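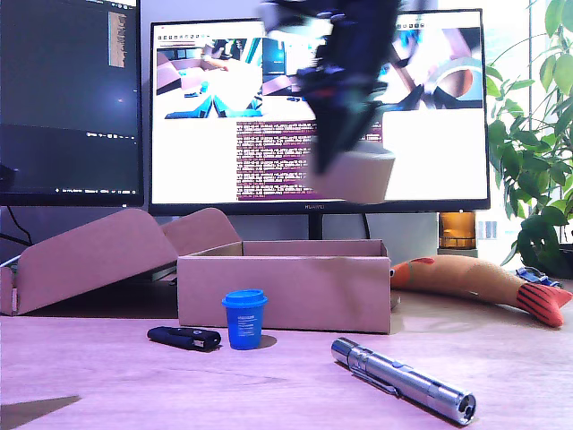
3.2 Rules for the shared desk. When we first wrote our house rules for the Nallasitz arm, we were mostly thinking about speed, and it took us a good while (and some patient nudging from Rowena Tolentino) to give the desk itself the same care. We now ask that only items named in the task sheet lie within 360 mm of the box. By that rule, the flashlight and the small blue cup in Figure 3 must both be on the sheet before the arm may move. Our 13 operators keep a hand near the stop button throughout.

Figure 3. The arm moving with an object in its gripper.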